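The glove that wouldn't let go

Maureen Wragg has filled out a lot of incident forms, but only one in which the injured party was a skirt.

"There's a box for nature of injury," she says. "I put 'hem.'"

Wragg runs the manipulation floor at Utbridge, where two-armed robots spend their working days handling other people's clutter. The job in July was garments: pick up, turn, lay flat, repeat. The software was called Idby, the robot was called Jila, and on a Monday afternoon Jila took hold of a skirt with both hands and declined to give it back.

What happened next depends a little on who is telling it. Kha Đào, who was at the operator's station, remembers the arms moving apart very slowly. "It looked like somebody checking the stretch in a store," he says. "I thought, fine, it's being thorough. Then I heard stitches."

He hit the stop. The arms froze, as they are supposed to. The fingers also froze, which was the trouble, as they were closed on the fabric and the stop told them to hold whatever position they were in. Yung-ching Chuang, who had written the grip controller, walked over to help and got her sleeve caught between the skirt and a thumb.

"It wasn't painful," she says. "It was embarrassing. I was attached to my own work for 19 minutes."

Nineteen minutes is a long time to stand beside a robot. The release procedure was in a binder. The binder was in the office of Valentin Fuchs, the safety lead, who was at the dentist. Đào was in favor of cutting the sleeve. Chuang liked the shirt. In the end Wragg found the manual release on the wrist by feel, having once watched a technician from the hand supplier, Hoàng, do it during a demo she otherwise describes as "mostly sandwiches."

Fuchs is not wry about any of this. He is a tall man who prints things out, and he had printed the log for me. "Everybody wants to talk about the sleeve," he says. "The sleeve is a symptom. We had a stop that was safe for the arms and had never been thought through for the fingers."

The fault itself took 2 days to find. Each hand reports how hard it is squeezing, and a limit is supposed to kick in well before anything tears. The limit worked for each hand alone. Pulling in opposite directions, though, the two arms were loading the cloth through the shoulders, and nothing was watching that. The left hand thought it was doing fine. So did the right.

"Like a divorce," says Wragg.

Mohandas Salian, who did the log work, went back through 207 earlier runs and found the same slow tug in 38 of them. In every one the cloth had slipped out before anything gave. "We'd been scoring those as dropped items," he says. "We wrote 'poor grip' next to them. The grip was wonderful. We even turned it up a bit."

I ask whose idea it was to turn it up. There is a pause, and Chuang raises the hand that had been in the sleeve.

The changes since are fairly dull, by design. The stop now opens the fingers if they are on cloth and holds them if they are on anything that could fall on a foot. The arms have a shared limit on pulling. Long sleeves get rolled. The binder lives on a hook by the station, and Fuchs checks that it is there, sometimes twice before lunch.

Garments went back on the table once he had signed off, mixed in with other household odds and ends, and a skirt was among the first. Wragg insists this was scheduling.

Đào now keeps his palm near the stop whenever both hands go for fabric. He says he'll probably relax about it eventually. Chuang has kept the shirt, which has a crease in the cuff she can't iron out, and she wore it to our interview with the sleeves pushed up past the elbow. 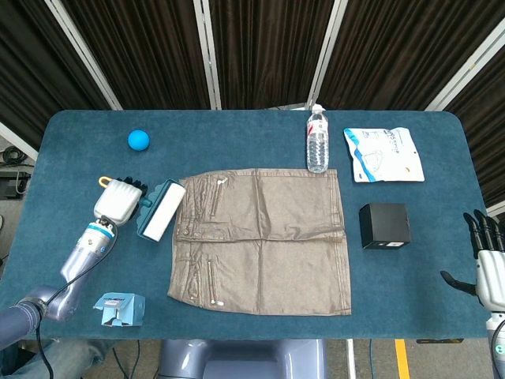
Back to garments at Utbridge: what looks like a skirt laid flat between the robot's two hands, with a lint roller beside it.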